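Getting Your Baseball Gear Through the Season (and Out of the Kitchen)
by Ese Babalola
September 2020

We have three ballplayers in this house, so our laundry room smells like infield dirt from spring on.
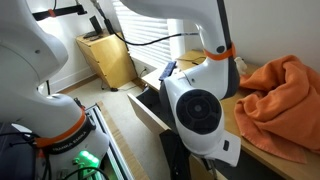 Let's start with the glove, my favorite job! Knock the dirt out first, then go over it with a barely damp cloth and let it dry in the shade. Never the dryer, and please not on top of a heater. Once it's dry, rub in a dab of conditioner the size of a pea. I use the Clokico one, but any plain leather conditioner does the job. Most people put on way too much, and the glove gets heavy and floppy. Put a ball in the pocket, wrap a wide rubber band around it and leave it overnight.

White pants are next (oh, those knees). Let the mud dry completely and brush it off outside with an old vegetable brush. Then rinse from the back of the fabric in cold water, work in some dish soap and soak for an hour. Red clay may need a second round, so check before anything goes in the dryer!

Caps: I wash ours by hand in the sink with a drop of shampoo and dry them over an upside-down mixing bowl. It keeps the shape beautifully. My oldest has worn the same one for 16 tournaments and it still looks good from the bleachers.

Cleats get banged together over the trash can, insoles out, newspaper in. Change the paper before bed if it feels soggy. An old butter knife is great for the packed stuff between the spikes, just keep it in the garage and mark the handle with tape so it doesn't wander back into the drawer.

Wood bats like to be stored dry and out of the car trunk. Wipe off the pine tar with rubbing alcohol on a rag, with a window open.

And for the bag, empty it all the way after every game, shake it out and hang it open on a hook. Ours still had sunflower seeds in the side pocket in January!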